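Stiff little padlock, white dust on the table -- graphite or oil?
Board: Small Locks and Old Keys
Page 1 of 1

tcaruso67
Hello everybody. I have a small brass padlock which I want to use again for the garden cupboard. It has the name YT-LOCK on the body. The brass is quite dark in places and has many scratches, but the shackle is still shiny. The key goes in, it turns maybe one third, and then it becomes heavy. If I wait and try again, sometimes it opens and sometimes it does not.

I bought it in a box of mixed hardware, so I don't know its history. I paid 100 for the full box, with hinges and hooks and other things, so the lock alone is not worth much. But I like it and I would prefer to repair it.

My table is two tables put together against the wall, and I cleared it for this work. I left only the flowers and the dish soap, because I was thinking to wash the lock first. There is a bit of white powder on the table top and I don't know if it matters.

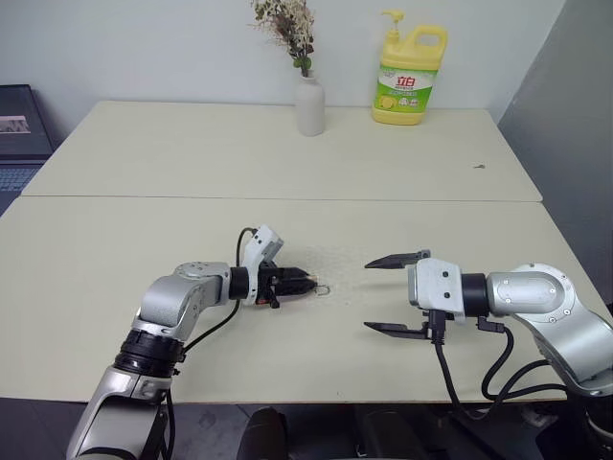
My work table, with the soap at the back and the white specks on the table top.

My questions: is it correct to wash a brass padlock with dish soap? And after, do I put oil or graphite? I read both and the people are very sure on both sides.
Tiziana

Bellini_R
Hi Tiziana, welcome. Yes, you can wash it. Warm water, a few drops of the soap, leave it for ten minutes with the shackle open, and move the key in and out while it is under the water. Then rinse well and let it dry for a full day with the keyway down. Do not put anything inside before it is dry.

About oil or graphite, I use dry graphite and I never had a problem with it.

hinge_and_hasp
I disagree with the water. A lock of this size has steel springs inside, very thin ones. You put water in, you can't see if it comes out, and in February in a cold house it will not dry in one day. Use a solvent cleaner made for locks, two short sprays, and work the key.

Also please do not use graphite if there was ever oil in it. It makes a black paste and then you have a real problem. The lock came in a mixed box, so you can be sure somebody oiled it at some time.

Bellini_R
hinge_and_hasp, I have washed many locks from flea markets and the springs were fine. The water is in there for ten minutes. A lock on a garden gate gets rain for years.

hinge_and_hasp
And after some years on the gate they arrive here and the owner asks why the key is heavy :)

Pridus
Before the war about water begins again, can we see the lock closer? "Heavy at one third" can be dirt, but it can be also a worn key. Is the key original? Does it have the same name on it?

And can you post the bottom side, where the key enters? On some cheap ones the plug sits a little bit crooked after a fall and no cleaning will help.

tcaruso67
Thank you all for the fast answers. The key has no name, only a number, 66. So I can't say if it is original. It looks like a copy to me, the edges are quite sharp.

I have a close picture of the body, but it is upside down, sorry for your necks. I don't have yet a good one of the keyhole, I will make it tomorrow in the morning when there is light.
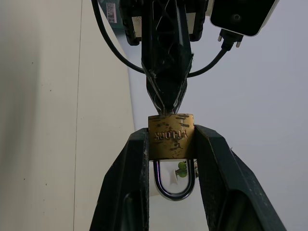

The body close up, shackle hanging down. You can read the name if you turn your head.

The dark spots don't go away with a dry cloth. I did not try anything stronger.

Pridus
Thanks, it helps. For me the body looks used but normal. Those dark patches are tarnish, and the black smudges can be old grease or only dirt from hands. The shackle looks good in the part which I can see, nice and reflective. The part that goes inside the body is more important, so pull it open when you can and look at the notch.

A copied key with number and without brand is my first suspect. If the copy was made from a worn key, then the copy is worn also, only with new sharp edges. Try this: put the key fully in, pull it back by a hair, and then turn. If it turns easier, the cuts are not in the correct place.

lombardi_tools
Hello. I agree with Pridus on the key. I had the same story with a little lock for a tool chest. I cleaned it three times, with three different products, and it was the key all the time. A locksmith cut a new one from the pins and it went like butter.

For the patches: please leave them. If you polish it you lose the letters a little bit each time. I have one from before 2000 where you can't read the maker anymore, because the previous owner loved his polish too much.

Bellini_R
On the letters I agree completely. If you want the brass more clean, do only soap and a soft toothbrush. No vinegar, no salt, no metal polish. Vinegar can leave the brass pink, and pink brass looks terrible.

About the white specks on the table, wipe them before you open the lock. Any powder can stick to the pins if there is still grease on them. Put a towel down also, a light one without loose threads. If a pin or a spring falls from your hand you will hear it on a bare table but you will not find it.

zondo_m
Small addition from me. The lint is as bad as the powder. I take a piece of baking paper and not a towel, because towels always give threads, also the ones that promise no threads. Baking paper with the edges folded up one centimeter, and nothing rolls away.

hinge_and_hasp
Baking paper is a good idea, I take this one for me.

Tiziana, when you do the test of Pridus, write here also if the heavy feeling is always at the same place. The same place means key or pin. If it moves, it is dirt.

tcaruso67
I did the test this evening. With the key pulled back very little, it turns easier, five times from five. With the key fully inside, it is heavy always at the same place, a third of the turn. So I think you are right and it is the key.

I washed only the outside, with a drop of the dish soap and the toothbrush, like Bellini_R said, and I held the keyhole away from the water so hinge_and_hasp can sleep. The smudges became lighter. The darker patches are the same as before and I will leave them, I got used to them.

The table is wiped now too. The powder came off with a damp cloth.

Bellini_R
Very good! By the way my name is Rebecca, no need to write the full user name. You still have to choose oil or graphite, though.

Pridus
Neither, before the new key is cut. First one thing, then the other. If you change two things in one day, you don't know which one worked.

hinge_and_hasp
Correct. And then a dry PTFE spray, not graphite.

Bellini_R
Graphite :)

lombardi_tools
Tiziana, when you go to the locksmith bring the lock also and don't bring only the key. If he copies this key again, you will have a third bad one. Ask him first if he does small padlocks, because some will tell you to buy a new one.

tcaruso67
There is a shop near me, Findent, they do shoes and keys. I called and the man said to bring it and he will look, but he does not promise. I go there next week and will write what he says. The photo of the keyhole I put tomorrow, I did not forget it.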